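Getting Here and Parking: Your Questions Answered

We get a lot of lovely emails before each season at Nivanell Gardens, and a good half of them are about the drive in. We've gathered up the ones that come round most often. If yours isn't covered, do drop us a line and we'll get back to you as soon as we've got the mud off our hands.

Which way should I come from the highway?

Take the Stastier exit and stay on the main road through the woods. Your phone may try to send you over the back way by Olach, and it's a pretty drive in summer, but there's a gravel stretch of 3 km that low cars don't enjoy. If you're towing a trailer or driving a camper, please stick to the main road the whole way.

How will I know I'm on the right road?

You'll have trees up both banks and the hill in front of you, with the buildings of town bunched at the foot of it. Coming in, you'll have a single lane to yourself on the right, and the traffic heading out has two. A few visitors have found this a bit confusing the first time, particularly if they're used to a matching pair of lanes, so have a look at the layout before you set off.
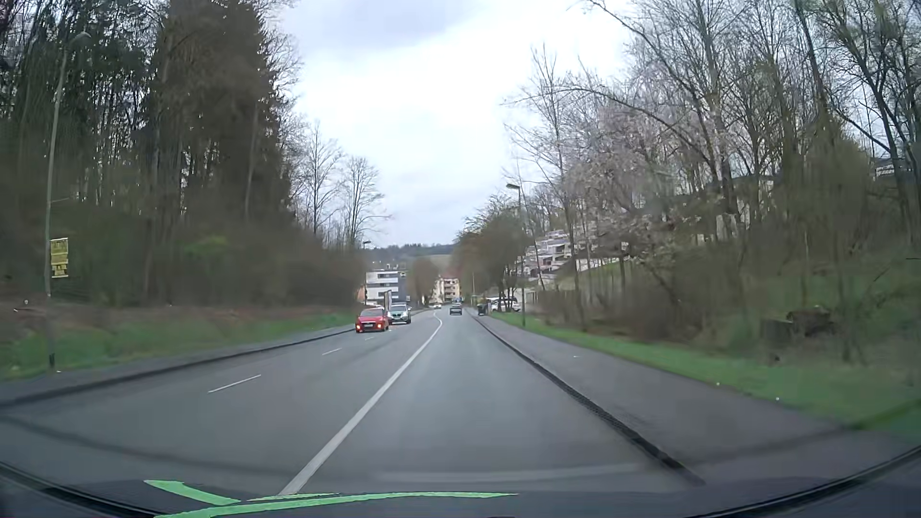
The road into town, with the solid white line between the inbound lane and the two coming the other way.

Can I pass a slow vehicle on that stretch?

Please don't. Stay on your own side of the solid line, even if you're stuck behind someone's hay wagon and the kids are asking how much longer. You'll be with us soon enough, and the tea room keeps scones back for latecomers.

Where do I turn off?

Go past the Grīnberga bakery (or stop in, we always do) and take the next right. Our driveway is 200 metres along, with a green gate that we leave open during visiting hours. The gate is easy to miss when the lilacs are out, so slow down once you've made the turn.

Is there somewhere to park?

Yes, and it's free. The lower lot has room for 28 cars and fills up quickly on fine mornings. Once it's full we open the meadow, which is perfectly good parking in dry weather and rather soft in March, so bring boots if you're an early-spring visitor! We keep the spots nearest the entrance for anyone with an accessible parking permit.

Can I walk from town?

You certainly can, and we'd encourage it. It's up to 500 metres from the bakery depending on which path you choose, and there's a bench halfway if you'd like to sit for a minute. Dogs on a leash are welcome to come along too.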